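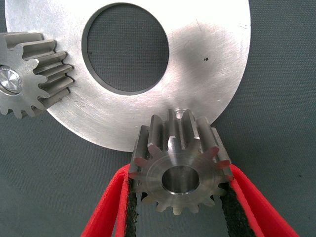 Work on the Zutton visitor trail continued through the second quarter of the grant, and most of what we planned has been done. The trail now has 10 stops between the bus station and the harbour, and the walking times have been checked in both directions. We are still choosing the markers that will be fixed to the walls at each stop. A flat silver metal disc with a large round hole in the middle is the plainest option, and the brushed finish does show light scratches, so we have asked for a price on a coated version as well. The order will go in once the owners of the last two buildings have given permission.

Progress against the plan

The printed guide went out in July. We had 3000 copies made and 1386 had been taken by the time of writing, mostly from the bus station and the ferry office at Grukdale. Guesthouses took fewer than we hoped. Several said they had no space at reception, so we are preparing a smaller card with the map on one side.

The visitor survey closed with 112 replies. Day visitors stayed longer than we expected, but few of them went beyond the harbour. The most common complaint was the gap in the afternoon bus service between Zutton and Grukdale. We have raised this with Koo, who run the route, and they will look at it when the winter timetable is set.

Changes

The guided walks were cut from two a day to one, with smaller groups. The money saved has been moved to signs, as agreed with you by email. The Prurance leg of the trail is behind schedule – the footpath by the mill is closed for drainage work and we can't put up posts until it reopens.

Spending

We are within budget overall. Printing came in slightly under and design slightly over. The full table is attached separately.

Next period

Fix the markers in Zutton
Print and deliver the guesthouse card
Start on the Prurance leg if the footpath is open
Send you a draft of the winter web pages by the end of November

Report submitted 26 Sep 2020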